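The Cup Test: a month with two grippers and one very patient dish rack

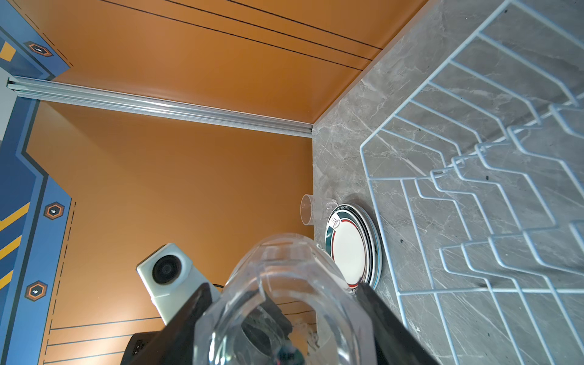
Wrist-camera view of the jaws closing around a clear plastic cup, dish rack at right.

I've wanted to write about budget grippers for ages, and in May I finally got two of them onto the same arm. The Voreo is the cheap one at $300. The Lanometti costs $1298, and yes, I winced.

My neighbour Hubert Chmielewska (retired fitter, strong opinions) reckoned cups would sort them out, and he was dead right! Clear ones are awful. The wrist camera looks straight through the wall and catches bits of gripper and cable on the other side, so half the time the controller hasn't a clue where the rim is. We gave each gripper 16 goes at getting a cup into the rack. The Voreo dropped 5, mostly by squeezing too hard and popping the thing out sideways like a wet bar of soap. The Lanometti dropped one – and that was me, fiddling with the force setting halfway through.

Plates were another story. Both grippers hated them, and I'm still arguing with Hubert over whether softer fingertips would help. He's ordered a set in grey. I'd have gone for a brighter colour, but it's his money.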